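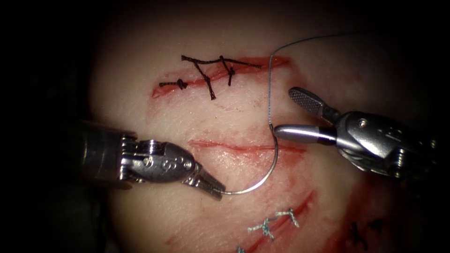
Omstead community kitchen to run winter curry nights again

September 11, 2021

The community kitchen at Omstead will bring back its vegetarian curry nights next year after a July season that served 1,096 meals, up from 587 the year before.

The dinners are cooked in the hall on Fenduvholm Road and sold by the plate, to eat in or take home. Most of this year's were taken home. The menu changed each night but kept to the same pattern – one dry vegetable dish, one dal, rice, flatbread and a pickle or chutney made on site.

The most popular dish was a dry curry of pumpkin and chickpeas with mustard seeds and curry leaves, which sold out on both nights it was offered. Eggplant with tomato came next. A cabbage and pea dish was slower to sell and will be replaced, probably with green beans and coconut.

The kitchen said the biggest change for next year would be in how the orders are taken. Orders closed at noon this season, which left little time to buy vegetables for a large night, and cooks twice had to stretch the dal with extra red lentils. From next year orders will close the evening before. A small number of plates will still be kept for people who turn up at the door.

Okonkwo, the grocer two doors down from the hall, supplied the onions, potatoes and spices at cost and will do so again. Whole spices were roasted and ground at the hall each afternoon. The kitchen had used bought curry powder in its first year and found the flavour flat once a dish had been held in the warmer for an hour.

Heat levels will also be handled differently. Every dish this season was cooked mild, with a jar of chilli relish on the counter, and a fair few diners asked for something hotter. Two versions of the main dish will be cooked on the larger nights – mild and medium – and the relish will stay.

The menu will remain free of meat and eggs. Yoghurt and ghee will be kept to side dishes, with oil used for the main curries, so that the whole plate can be served vegan on request. Flatbreads contain wheat, and people avoiding gluten can have a second serve of rice.

Takings above the cost of food came to $1,550. The money will go towards a second gas burner and two large heavy-based pots. The existing burner, a Utico bought secondhand, will be kept as a spare. With one burner the onions for a full night had to be browned in four batches, and starting time crept back to early afternoon.

A free cooking class held in the last week of the season drew 47 people, more than the hall's benches could take, and some watched from the doorway. The class covered tempering spices in hot oil, cooking lentils without a pressure cooker, and rolling flatbreads. It will be split into two sessions next year, with bookings needed for both.

Recipe sheets from the class, including the pumpkin and chickpea curry, can be picked up from the hall or from the counter at Okonkwo. Quantities are given for four serves. Dates for next year's dinners have not been set.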